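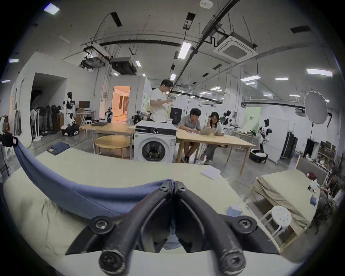

Kullness opened its doors on Saturday at nine, and by ten past there was already a line down the stairs for the dye room. I've wanted to get inside this place for years (I mend clothes for a living, so a building full of people who study how fabric wears out is my idea of a theme park) and it was every bit as good as I hoped.

They split us into groups at the front desk. Ours was led by Khadija Samir, who runs the wear testing and talks at high speed with her hands. She started us at the rubbing machines, which push a small disk of wool back and forth over cotton until the cotton gives up. One sample of work-shirt cloth was still going at 1612 strokes when we left the room! Next to it was a drawer of failures, all pinned to cards, and I could have spent the whole morning in that drawer. Elbows, cuffs, the inside of pockets. She let us handle them.

After that came laundering. My big lesson there was about crowding the drum. I'd always believed a full load was gentler because things couldn't move much, but Khadija passed around two strips cut from the same bolt, and the one from the packed load had white crease lines you could feel with a fingernail. I've since gone home and annoyed my whole family about it.

Marloes Mulder gave the short talk before lunch, on stitch density. She had 54 seams mounted on one long board, and we were invited to pull on any of them. Vega Lozano, a tailor from my group, broke three and looked thrilled. The surprise was how well a plain zigzag held up on knits – better than the fancy stretch stitch my machine takes forever to sew.

Lunch was lentil soup and very good bread in the courtyard. Go early if you come next year, the bread ran out before one.

The afternoon was looser. Siham Karam had a mending table going and was teaching a woven darn on old jeans, with thread from Fanau in around 102 shades. I sat down for five minutes and stayed an hour. My darn is lumpy on one side but it's staying in.

Parking is tight, so take the bus to Koltero and walk up the hill. Entry is free and the dye room needs a ticket from the front desk.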